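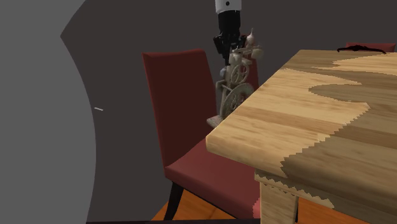
Ticket: second simulation license and GPU hours, request returned twice
Opened by: Celeste Fuentealba
Status: Open (again)

Purchasing bounced this on the grounds that we "already have a robot." We do have a robot, in the sense that we have a very good model of one. The dining room job is a gripper, a table, red chairs and a fussy cream-colored figurine with spoked wheels, and all of it lives on a rented machine that Hodeo bills by the hour. We ran out of hours in May and have been borrowing from the Bernia project, who have noticed.

Tried so far:
Asked Hodeo for the 138-hour bundle. Quote expired while waiting for a signature.
Asked Stakano for the same thing. They sent a quote for a conveyor belt.
Cut the runs to 32 a night. Fits the hours, but misses the test plan, which wants 40.
Turned off the nice lighting. Saved less than the meeting about it cost.
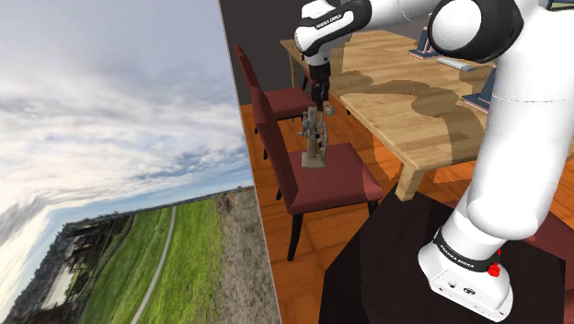 Update, 2 December 2025
Finance now asks if we could skip the simulation and buy the real arm first. We could. It would then sit in its crate until we have a bench, a safety sign-off and somebody trained to use it, none of which is in the budget either. My proposed order is hours first, bench second, arm third.

Tarawneh can hold a price of $2000 for the extra hours until the end of the month. The license is separate and goes on its own form. I have filled in that form. I have also filled in the form that asks why there are two forms.

Needed to close: one signature on the Tarawneh quote, and the cost code for the license. Please don't merge this with the conveyor belt ticket.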